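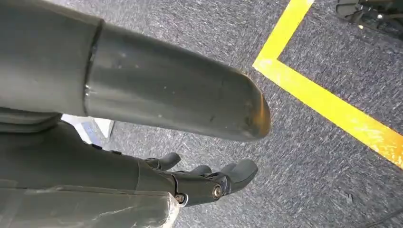
Light specks show up best on dark things. Carpet is down below.

Where Does Dust Come From?
by Flynn Sheehan

You dust the shelf. You feel proud. By the end of the week the shelf is grey again and your mum is giving you a look. So who keeps putting it there?

Partly, you do. Your body drops tiny flakes of dead skin all day long, even when you are sitting very still and behaving yourself. You also shed hair and fluff from your socks. If you have a dog, the dog is helping too, and has never once offered to vacuum.

The rest of the mixture depends on where you live. In Mudgway, where the wind comes straight off the paddocks, a lot of the dust is soil. In Hillance, near the coast, there can be grains of sand and salt in it. Add some pollen, a few crumbs, bits of paper and the odd piece of insect leg, and you have the recipe. Please don't cook it.

Why doesn't it just fall down?

It does, slowly. Dust specks are so small and light that the air pushes them around easily. Walk across a carpet and you kick up a little cloud that was having a nice lie down. The big bits land again quite soon, while the smallest ones can float for hours. That's why you see them drifting in a beam of sunshine. They are there the rest of the time as well, only harder to spot.
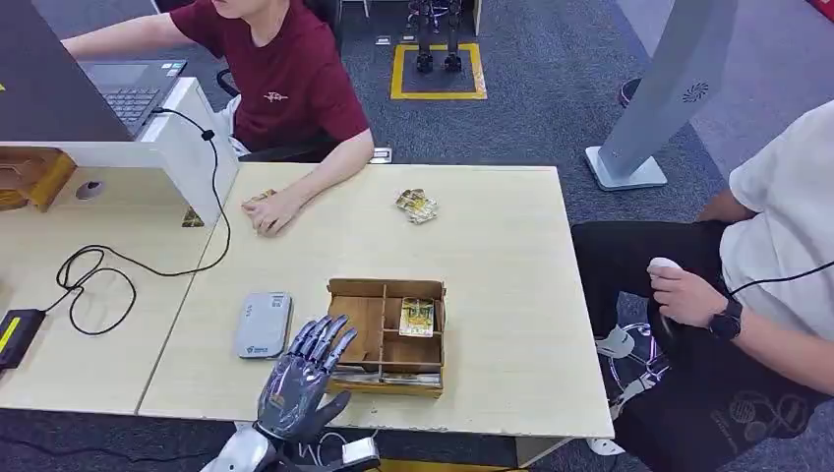 A box with compartments, a wrapper, a tabletop: all good landing spots for dust.

Dust likes flat places best, such as tables and the tops of wardrobes. It also collects in corners, where there is less moving air to carry it off again. Boxes with lots of little sections are a pain to clean, as anyone with a rock collection will tell you.

Try it yourself

You need 2 squares of dark paper. Put one on a high shelf and one inside a closed drawer, then leave them alone for 8 days. (Leaving them alone is the hard part.) Look at both with a magnifying glass. Which one has more specks? Are any of them coloured? Blue fluff usually means somebody has a blue jumper.

When you've finished, wipe the shelf with a damp cloth. A dry one mostly moves the dust somewhere else — often up your nose.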